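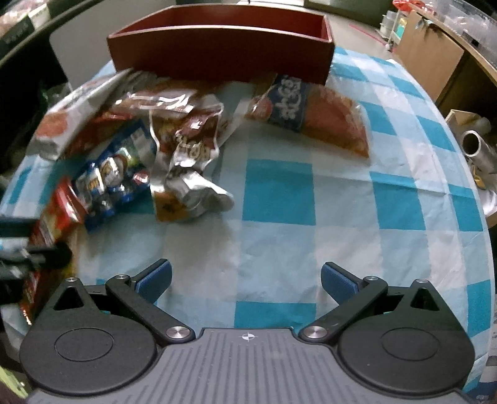 Subject: Re: [gurari-inverts] Wolf spider numbers, south loop

> Did the October walk turn up fewer wolf spiders than last year, or did we just start earlier? The sheet from the Gourlay side says 1,682 and last year's says 1,708. My brother-in-law thinks this proves the new trail lights are killing them off. Also, is it true they carry their babies around? My kids want to know and I would like to sound informed.

Taking these in order of difficulty.

Yes, they carry the babies. The female drags the egg sac behind her, attached to her spinnerets, and when the eggs hatch the spiderlings climb up on her back and ride there for a week or so. Tell the kids that if they ever see a fuzzy-looking wolf spider, they should not step on it, unless they want a lot of smaller spiders going in all directions.

As for the numbers, a drop of 26 tells us next to nothing. We count eyeshine with headlamps, and one person who holds the light at chin level instead of next to the eyes will miss more than that before the first bench. Dew drops also shine, and I have logged a few in my time. Your brother-in-law may be right about the lights, but he'll need better evidence than this.

Start time does matter. Last year we set out at full dark and this year we were on the trail while there was still some color in the sky. I'd like us to agree on 8:30 p.m. and stick to it, even when it's cold and somebody has brought chili.

Two housekeeping items:

- The Firnusport headlamps go through batteries like popcorn. Bring spares. The Ronitik ones last longer but have a green tint that makes everything look like a spider, including gravel.
- Stay 20 feet behind the person in front of you. Last time we bunched up at the culvert and I'm fairly sure one large female got counted by all of us.

I still need the sheet for the creek section. If it went through the wash, just say so – I'll put down a blank and we can all move on.

Gurari list, south loop sheets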